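September 2020

Weight this morning 661 on the gym's stone-age balance, which means nothing until you divide it by the stupid factor Krishnan painted on the wall. Converted, I am where I should be. Breakfast was oats, one egg, black coffee. Resting pulse slightly up. I put that down to the late session at Gallside.

Shin is still tender on the outside, upper third. It is the one I used for the checks on Thursday when I should have been stepping out. Pressing on it gives a dull ache, no sharp point, and I can hop on it. I am treating it as a bruise. No kicking with that leg until the ache is gone on pressing, then pads, then the bag, then people.

Session notes, morning. Skipping, three rounds. Shadow, three rounds, southpaw for the second. Then clinch entries with Vaida Sakalauskas for most of an hour. She wants me to get the inside tie before I think about the knee. I reach with the left hand first and my elbow comes out, and she gets under it every time. The fix is to step first, so the head is already in position when the hand arrives. When I did it in that order she had to work to get under. When I got tired the order reversed itself and she was on my back again. So the technique is there for the first part of the round and gone by the end, and that is a conditioning problem as much as a technical one.

Sprawl drill after that. Hips are late on the left side. On the right side I get the hip down and the forearm across in one movement. On the left I do it in two, and the gap between the two is where the takedown happens. Vaida filmed some of it. Played at half speed, my left foot is turned out before the shot even starts, so the hip has further to travel. I will work on the stance and leave the sprawl alone for the week.

Watched the Faltari card in the evening, main event and the one before it. The bantamweight fight went to a decision and I scored it for the loser, two rounds to one. He had the better work at range in the second and the judges must have weighted the last takedown more heavily than I did. It was a takedown with no position after it. The man stood up straight away. Under the criteria that should count for very little, since there was no damage and no threat. I wrote my scores down before they were read out, as I have done all year. My agreement with the official result is worse for close fights than I would like. For the clear ones it is what you would expect.

The main event was over in the first. Calf kicks, four or five clean ones, then the lead leg would not take weight and the right hand came over the top. I want to look at how he set up the first kick. He showed the jab and kicked off the same step, so there was nothing to read.

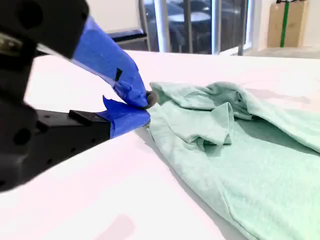 Mint green fabric, blue tape.

Laundry done, bag aired, wraps rolled. The older pair of gloves has lost its shape over the knuckle on the right hand and I can feel the bar of the heavy bag through it. They can be used for shadow and nothing else. The replacement pair will have to wait until I have been paid for Stosville.

On Stosville: the promoter wrote back. The bout stays at the agreed weight and moves to November. Opponent unchanged. He is taller than me, orthodox, throws the right kick to the body from too far out and drops the left hand when he does it. Two of his bouts are online. In both of them he slows down after the second round. His wrestling is adequate going forward and poor going back, so the plan is to walk him to the fence and make him carry me.

The purse is 898 with no win bonus. Out of that come the medical, the corner license and the fuel. Krishnan says 100 should cover the medical if I use the clinic he uses. I will ask for the price in writing.

Cut plan. No water manipulation beyond the last day. Salt stays normal until then. Last time I took it out too early and felt flat in the warm-up, heavy legs, no snap on the jab. I would prefer to be small for the weight and awake.

Tomorrow: easy run, flat route, nasal breathing only. Stance work in front of the mirror, left foot. Ice on the shin, then press it and write down what it does. Bed by ten.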